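The long way to pick up a grape

Mukstead, Mar 20, 2026

Teaching a robot to empty a bin takes a good deal of emptying bins. At the Panganiban workshop on the edge of Mukstead, the work begins when the kettle goes on and stops when the building is locked, and most of it consists of one arm lifting one thing, over and over, while someone keeps a record of how it went.

The project is called Grandine. Its aim is a system that can look into a container it has not seen before and decide where to take hold. Nobody writes rules for each object. The system is given examples, each made up of a view from above the bin, the movement the arm made and a note of whether the object came up. A good shift yields 111 of them. A poor one, when a cable tie snaps or the lights are wrong, might end at 40.

The objects are cheap and mostly come from toy shops and kitchen cupboards. They are chosen to be awkward in different ways - a cup on its side rolls, a squeeze bottle gives under pressure, and a bunch of grapes has no obvious place to grip. Every 50 attempts the set is changed, and the ones taken out go back in a crate to be used again later.
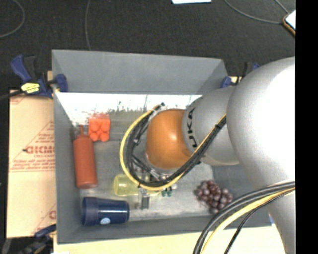 Yurani Flores thinks the misses are worth more than the catches. A record made up only of clean lifts, she says, teaches the system very little about where the edge of a good grip lies, and in January she asked for failed attempts to be kept in full. Until then they had been trimmed to save storage.

Ebenezer Bonsu agrees up to a point. He would like more variety in the bins themselves, and has asked the team's partners in Rernport to run the same objects with different lighting. Glare is a particular nuisance, he says, as a bright patch on the bin wall can swallow the outline of whatever lies against it.

Between attempts there is a fair amount of waiting. The arm returns to its start position, the view is stored, and the next try begins. When the bin needs stirring up, a person does it by hand with the arm stopped. Labels are checked by two people, and where they disagree the attempt is set aside and looked at again at the end of the week. The next batch, due to start once the Rernport bins arrive, will use 4 of them in rotation.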